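Notebook, Toststead workshop, upstairs room
20 April 2018
Written by Tsehay Gebremichael

Subject: foam dice for the sorting game, and the wooden top

I write this down today so that it is not forgotten before the July visit. Last week I asked Venkataraman which dice we should keep for the game and he answered "the big ones, and maybe the small ones also". So we keep both for now.

Large dice. These are the foam ones from Bendgate. The pips are pressed into the foam and they are black, so they can be read from the other side of the room. I like them because they make almost no noise when they fall. The foam takes the mark of a fingernail very easily, please hold them by the flat sides. We have set aside 4 for the game. The colors are too near each other for my taste. Two of the greens I confuse always when the lamp is behind me, and the bluish one I have called three different names in this same notebook. From now I write "cyan" for it, even on the days when it looks like mint.

Small dice. They came in a bag together with other things and I did not order them. The small black one with white pips is the easiest to read, against the pale wood it is very clear. They roll much farther than the foam ones. On Wednesday I found one under the radiator, together with a pencil of mine from the winter.

The wooden top. I oiled it again on Wednesday evening, one thin coat, and wiped it after 30 minutes. The strips drink the oil differently: the darker ones stay dull and the light ones get a little shine. Ketus told me to sand with 2000 paper between the coats. I tried it on the near corner only. It feels nice under the hand, but I do not see the difference and I will not do the whole top like this. One thing is better than before, the foam does not pick up dust from the wood any more.

The yellow tray. It is shallow, and this is good, I can take a die out with two fingers. Its place is at the far right corner. Please do not put it in the middle when you finish, I have oil marks to check there.

Rules for the game, as we play them now: all dice go out on the wood, in no order. The top face is the only one that counts. The side faces confuse people, specially when a five or a six is looking at you from the front. When everybody has read the numbers, the large ones go back in the tray, close together, and the small ones in their bag.

Dice in the tray, and dice out on the wood:
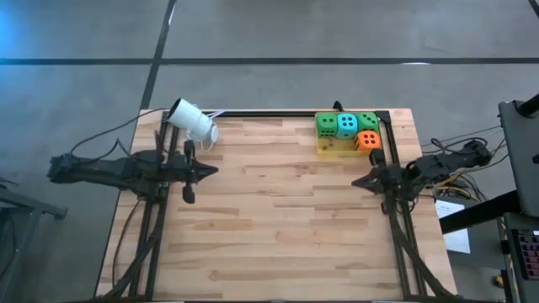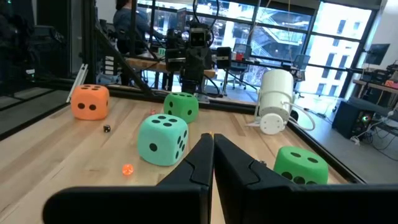 Still to do

- Ask Bendgate if they have the foam dice in a red or a real dark blue.
- Second coat of oil, thin, on the near half first.
- A better bag for the small dice, the present one has a hole.
- Write the rules on one card, in large letters. Venkataraman has the good pen.
- Decide with Ketus if orange counts double or not. I say not.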